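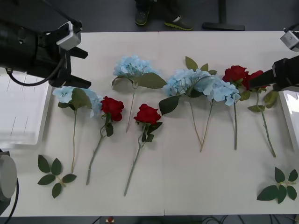

2. Materials and layout

We used artificial flowers, blue hydrangeas and red roses, all with long green stems. Rhydian Gough laid them in a loose row on a white table, blooms toward the far side. White trays stood at the sides. Our budget for the October display was 3000, and flowers took 2609 of it.

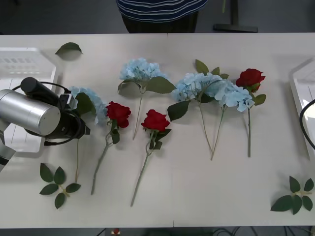 Figure 2. Hydrangeas and roses in the row, stems toward the near edge.

3. Sorting 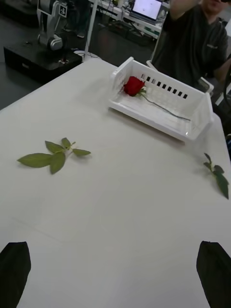
Sorting by kind was Mireille Delorme's idea, as the Pavura order had mixed both flowers in one box. Leaves were our main problem. Some sprigs had come off their stems, like the five-leaf one lying left of the basket with the rose in it. We kept the sprigs to fill gaps in the display.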